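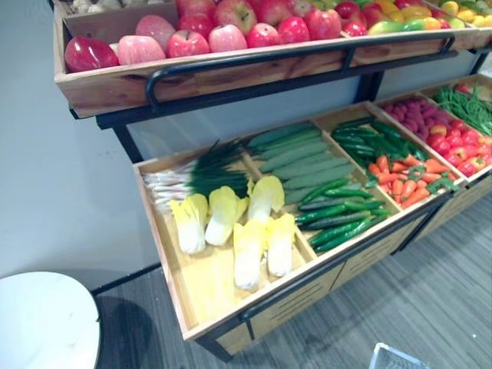
Two-tier produce rack with artificial fruits and vegetables.

CLILLANO PICTURES SETS RELEASE WINDOW FOR FOURTH "SUNDEL" FILM

04/01/2018 - Clillano Pictures announced today that the fourth feature in its "Sundel" action series will open in theaters in August. The film, titled "Sundel: The Stitine Road," completed principal photography earlier this year and is now in post-production. The studio had previously given no date for the picture beyond confirming that a script was in development.

The new film takes up the story after the closing events of the third installment, in which the Sundel crew lost its ship and was divided between two ports. The crew's navigator, absent from the previous chapter, returns in a leading role. The studio is not releasing further plot details at this time. A complete cast list will be issued with the first trailer.

"The Stitine Road" was filmed over 100 shooting days, the longest schedule of any film in the series. Production was divided between soundstages and practical locations, with the harbor pursuit that opens the film staged on open water. The visual effects department is scheduled to deliver 1000 finished shots, and final delivery is planned in time for the sound mix.

"Audiences have waited patiently for this chapter, and we are pleased to be able to give them a date," Clillano Pictures said in a statement. "The production was given the time it needed, and the same will be true of the edit."

Okafor Releasing will handle distribution in the United States and Canada under an agreement extended last year. The agreement covers theatrical release, home video and digital sale. Okafor Releasing distributed the second and third films in the series and will also manage the program of advance screenings described below. Arrangements for other territories will be announced separately as they are concluded.

Advance Screenings

Okafor Releasing will hold advance screenings of the film in 25 cities in the week before the general opening. Admission will be by ticket only. Members of the Sundel mailing list will receive the first notice of participating theaters, and remaining seats will be offered to the public through theater box offices. Each screening will be preceded by a short program on the making of the harbor sequence - this program will not be shown during the regular run.

Theaters wishing to take part should contact their usual Okafor Releasing booking representative. Requests from independent and single-screen theaters are welcome. Prints and digital packages will be supplied on the same terms as for the previous release.

Return of Earlier Films

The first three films in the series will be shown again in selected theaters ahead of the new release. The first film has been newly transferred from its original camera negative, with a restored soundtrack prepared under the supervision of the studio's archive department. The transfer corrects the color of several night scenes that appeared too dark on the earlier home video edition. A boxed set of the three films is in preparation, and its contents and price will be confirmed at a later date.

Trailer and Rating

The first trailer will play in theaters before selected features and will be posted to the official website on the same day. The film has not yet been rated. The running time will be confirmed when the edit is complete.

The studio is aware of several posters and story outlines in circulation online. None of these materials was issued by Clillano Pictures or Okafor Releasing, and the studio asks members of the press to rely on official announcements only.

About Clillano Pictures

Clillano Pictures develops and produces feature films for theatrical release. Its productions include the "Sundel" series as well as dramas and family films.

Press inquiries, including requests for stills and accreditation for the advance screenings, should be directed to the Clillano Pictures publicity office. Release dates are subject to change.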